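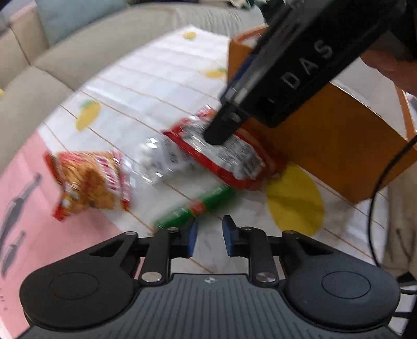

1/9
Winter Pantry Drive: information for residents of Rutport. The Rutport Food Pantry Network opened its winter drive on Tuesday, December 11, 2018. Posts in this thread set out what is accepted, where to bring it and how households may request a parcel.

2/9
Last winter the Network packed over 2000 parcels. Demand has grown in the Pivari district in particular, and a second collection point has been added there for this season.

3/9
Accepted items: canned vegetables, canned fish, rice, dry beans, pasta, cooking oil in plastic bottles, shelf-stable milk, baby cereal, and sealed snacks suitable for school lunches. Single-serving packs are welcome. Family-size bags are also welcome, provided the original seal is unbroken.

4/9
The Network cannot accept home-canned goods, opened packages, glass jars, alcohol, or anything past its printed date. Items within one month of that date should be handed to a member of staff and not placed in the bins - they are sorted separately and sent out first.

5/9
Labels matter. A number of households we serve manage nut, milk or wheat allergies. Please do not remove outer packaging that carries the ingredient list, and do not repack bulk goods into plain bags at home. Unlabeled food is discarded.

6/9
Collection points: Begum Hall, side entrance, weekdays until early evening; and the Pivari branch library, during normal library hours. Donors with more than 9 boxes are asked to call ahead so that a cart can be made available. Parking at Begum Hall is limited to the north lot while the south lot is resurfaced.

7/9
Households wishing to receive a parcel may register at either location. Proof of address is required. Proof of income is not. Registration remains valid through the end of March. A household that registered last winter must register again, as last year's cards have expired.

8/9
Zamavitz Foods has agreed to match donated goods by weight, up to 800 pounds. Matching applies to items received at both collection points. Cash gifts are recorded separately and do not count toward the match. Receipts for cash gifts are mailed in January.

9/9
Correction to our printed flyer: the flyer lists the Pivari branch library as open on Sundays. The branch is closed on Sundays, and food should not be left outside the doors - it attracts animals and must be thrown away. Residents who are unable to travel may ask for home pickup through the Network office. Requests are handled in the order received, and a reply should be expected within two working days.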